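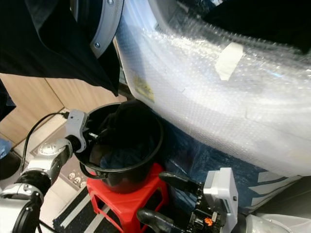 Flu counts, Salem, December 2019

Clidavar export came through before lunch. It says 376 positives for the reporting period, and the summary line at the top already has the word "surge" in it. I'd like to know who wrote that template. A number that big in one file should make us check the file first.

What I did: pulled the raw rows, sorted by specimen ID, then by collection date. Eight IDs show up twice. Same patient code, same collection date, different result date. That looks to me like a repeat test being loaded as a new case. I have not taken them out of the count yet. The rule in the binder says a second positive on the same specimen is not a second case, but the binder was written before we moved to Clidavar and I want someone else to read it and agree with me.

Also, three of the clinics send everything at once when they get around to it. So a jump in the export can be a jump in mailing. Collection date is the only column I trust for the curve. The export sorts by received date by default, and I can't find a way to change that and have it stick.
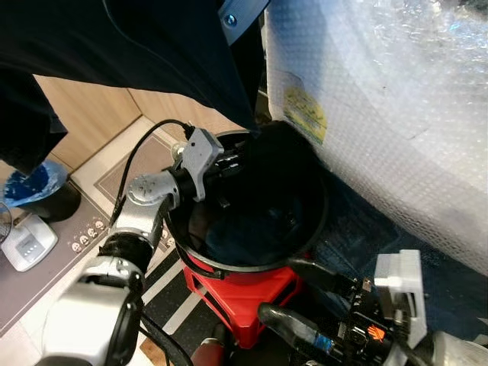
Rostix kits

Still not convinced. The insert makes the sensitivity sound wonderful, but when I read the small print the comparison was against culture, on fresh swabs, in people sent in with clear symptoms. Our swabs sit in a courier box and half of the request forms have nothing in the symptom field.

Two lots in use now. In August we ran the older lot against PCR and it missed more influenza B than I was comfortable with. I said so then and was told the new lot would be better. Maybe it is. Where is the comparison? The lot number isn't carried into the export, so right now I can't split the positives by lot without going back to the paper bench sheets. I started on that this afternoon and got partway through the first folder - handwriting is bad, and some sheets have no lot at all. 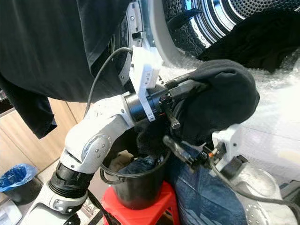

For the sheets with a blank, I'm writing "unknown" and leaving it. Please don't fill those in from the delivery dates. Both lots were open on the bench together for a while, so a guess would look like data later on.

Ilier forecast

Ilier sent over their model run and it lines up nicely with our curve. It would, given that our curve is what they feed it. Before we quote it to anyone I want a run on the corrected counts by collection date, and I want the interval printed next to the line. The chart they sent has a line only.

To do

Second reader for the repeated IDs.
Ask Clidavar support about the default sort, again.
Finish lot numbers from bench sheets, then PCR on a set from each lot if there is enough left in the freezer.
Hold the "surge" wording out of the county note until the above is done. "Positives are up, count under review" is as far as I'd go.

Freezer log for the backup unit also has a gap in it. Separate page.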